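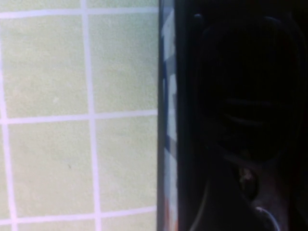 The Eleven Miles

Short fiction

Print | E-mail this story
Shares: 90 | Comments: 11

To the Office of Completions, Sinaga Trail Authority, Plorkiston.

The undersigned was directed in October to examine Application 2,135, submitted by Piyumi Munasinghe, who requests a certificate of completion for the Sinaga Trail. The trail measures 1,226 miles from the southern gate to the lighthouse at Fosance. The applicant's logbook is complete, legible and signed at every station but one. No stamp has been entered for Berimeo.

Under the rules, a missing stamp may be excused when the station was closed, when the logbook was damaged, or when the hiker was in the care of a doctor. The applicant has claimed none of these. In the space provided for an explanation she has written, "I went around."

The undersigned wrote to the applicant for further detail and received a reply of one page. She stated that she had reached the junction below Berimeo in the early evening, in good health and with food for two days. The main trail climbs from that point over the ridge. The old road goes by the river and meets the trail again 11 miles later. She took the road. She stated that she knew it was the road.

She did not ask that the matter be overlooked. She asked only to be told the decision in writing.

1. The Visit to the Station

It is the practice of this office to hear from the station keeper in such cases. The keeper at Berimeo is Bilal Abou Jaoude, who has held the post for nineteen seasons. The undersigned traveled there by the morning bus and walked the last two miles.

Mr. Abou Jaoude was shown a copy of the application. He read it standing up, then sat down and read it again.

"She wrote to me before she started," he said. "Her brother was supposed to walk it with her. They had planned to stop here for a day, and he wanted to see the ridge."

He was asked whether the brother had been prevented from coming. He replied that the brother had died in the spring, and that he had saved the two bunks regardless, having been paid for both. When she did not arrive he had kept the lamp on until past midnight. He had then telephoned the next station, which reported the following afternoon that she had come in by the river road and was eating soup.

The undersigned noted that none of this appeared in the application.

"There isn't a box for it," said Mr. Abou Jaoude.

He was asked for his recommendation. He said that he could not stamp a book for someone who had not been there, and that he had turned down better liars for less. He asked whether the undersigned would be staying for supper. The bus did not return until morning, and the invitation was accepted.
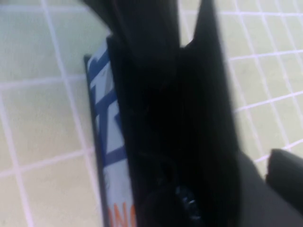
2. Events After the Visit

On returning to Plorkiston, the undersigned prepared a draft decision refusing the certificate. The draft was correct. It was placed in the tray for signature and remained there for the better part of three weeks, during which time other applications were approved at the usual rate.

The undersigned should state here that she completed the Sinaga Trail herself, many years ago, and holds a certificate. It hung for some time above the kitchen table of a rented apartment. In the months after the walk she woke each day before five and put on her boots, and on several occasions had reached the end of the street before recalling that no station was expecting her. These facts are disclosed so that the office may judge whether she should have been assigned the file.

The draft was withdrawn. In its place the undersigned sent the applicant a letter. It stated that the application could be neither granted nor refused as it stood, that the rules set no limit on the number of seasons in which a trail might be completed, and that the file could be held open for 90 days and renewed on request. It added that the ridge at Berimeo was generally clear of snow until the end of the month.

No reply was received.
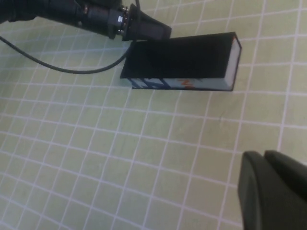 White grid lines on pale green.

3. Finding

The logbook was returned to this office by mail last week, in a padded envelope with no letter. It had been opened to the page for Berimeo and held there with a rubber band.

The stamp is in the correct place. Beside it, in the keeper's handwriting, is the time of arrival, 6:40 in the evening, and below that the number of bunks occupied. He has written two.

The undersigned is aware that the entry is irregular. She has examined it at length and finds that the distance is complete. She recommends that the certificate be issued, and asks that the second bunk be left in the record as entered.

Respectfully submitted.

Get new fiction by e-mail once a month. Enter your address to subscribe. You may unsubscribe at any time.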